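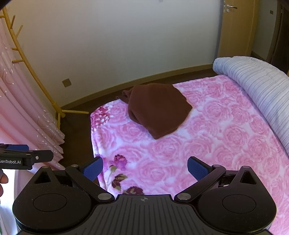
Linen day got pushed to today so this will be quick. The plan was strip both rooms, wash everything, be done by lunch. Ha. Got the towels dry and then ran out of places to put them, which is how the brown one ended up dumped on the rose blanket, folded and already going lumpy. The blue-gray quilt is staying rolled up by the head end until it warms up or cools down, April can't decide. I do like that quilt. Ribbed, light, washes fine. Bought it in Ninby years back and it has outlasted two mattresses.

Anyway. Towels. I fold in half, then in half again, then in 3 if they're going in the hall closet because the shelves are shallow. Ertuğrul Dursun (old neighbor, some of you know him from the comments) swears by rolling. I tried rolling for a month. They unrolled. Maybe his closet is deeper.

Also the dryer is making the noise again. Called the Rakent place, 900 to replace, so no thank you. Rack by the window it is. Takes for ever but the jeans come out better.

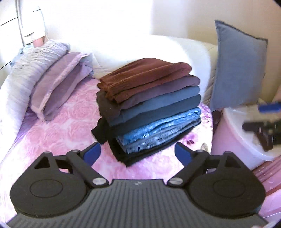 Clothes next, and I was sick of the bed by then so the folding moved to the sofa. I never sort first, I know, I know. Just grab and fold and let it pile up. So you get the rust-brown knit-looking thing sitting on top of everything because it's thick and would squash funny at the bottom, and the two denim pieces way down near the black thing. The plum one is hanging off the side. Will redo it. Probaby.

Thing I should do is put the heavy stuff down first every time, then the pile doesn't lean. Mine leans. Still, it made it this far and the floral cover is catching the lint so the cushions don't.

Left to do: socks, pillowcases, whatever is still in the bag from Porncombe. Need to find the lid for the storage box too, last seen under the stairs. More later, the rack needs turning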